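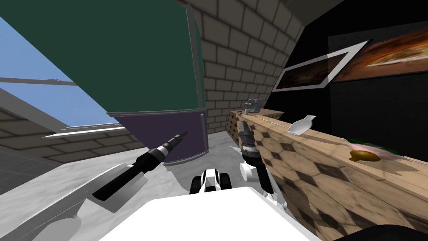 *Slide 1. Sim kitchen, both arms, long wooden counter.*

## Opening (2 min, don't run over)

- Hi, thanks, name, Plullance. Say it slow, people mishear it.
- Talk is on teleop demos in sim. Headset + two hand controllers, person drives both arms, we log everything.
- NOT a talk about the policy. Somebody will ask anyway. Park it for the end.
- Ask for hands: who has collected demos themselves? Who has thrown out their own demos?

## Why sim first

- Reset is one button. On hardware a reset is a person walking over and putting the bowl back.
- Can change walls, floor, cabinets between runs. Brick one day, green cabinet the next. Arms stay the same.
- Cost: contact feels wrong. No force in the controllers, so operators go by eye. They squeeze too long, they hover.
- Hovering is the big one. Come back to this

## The numbers slide

- 3272 episodes recorded. Kept about 3000 after filtering.
- Say what filtering means: dropped connection, wrong object, operator talking to somebody and arm just parked there.
- 584 of the kept ones use both arms for real, ie both grippers touch something. Rest are one arm working and the other one along for the ride.
- pause here, people write these down

## What operators do that we didn't ask for

- Favor right hand. Even the lefties, after a while. Don't know why, say we don't know why.
- Come in from above every time unless you tell them otherwise. Then the policy comes in from above every time, also under shelves. Tell the shelf story, keep it short.
- Stop to think in the middle of a reach. Robot learns the stop. Played one back for the Grusport folks and they thought it was lag.
- Fix: let them do a dry run with recording off, then record. Pauses drop a lot. No figure for this, dont make one up on stage.

## Wrist view

- Operators get head view by default, can flip to the gripper view on the thumb button. Most forget its there.
- Point: from the wrist you get the fingers and a lot of wall. Nice for the last bit of a grasp, bad for finding anything. You lose the counter as soon as the hand tips up.
- So: head view to get close, wrist view to close. We train it that way now, first session.
- Policy gets both views all the time. The person only gets one at once. Mismatch! Spend a minute on this, it's the part I care about most.

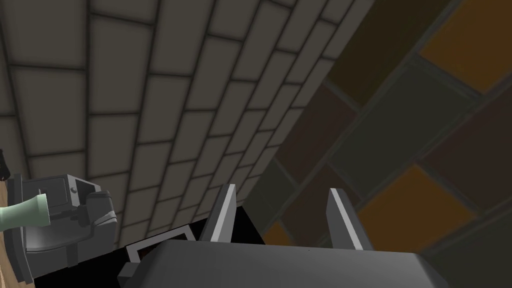
Teodora Milošević objected to this in the dry run, and she has a point: if the operator never looked at the wrist view, then nothing in the demo was decided from it, and we're asking the policy to find a use for pixels the teacher ignored. Her suggestion was to log which view was up at each step and hand that over with the data.

- Answer: we log it since August. Older episodes don't have it. Own up to that.
- Haven't trained with it yet. Mujić set is first in line.

## Hand guiding vs remote (if time)

- Sustico people guide the real arm by hand, grab the wrist and move it. Great feel for contact, but your own body is in every shot.
- Also 2 arms by hand = one person per arm or a lot of sweating
- Remote wins for us on the two arm stuff. Not claiming more than that.
- skip this whole section if past the 20 min mark

## Close

- Ask for: dry runs with recording off, log the view, watch your own pauses.
- Data format questions -> grab me at the coffee thing, laptop will be open
- Check clicker batteries before!! Adapter is in the side pocket.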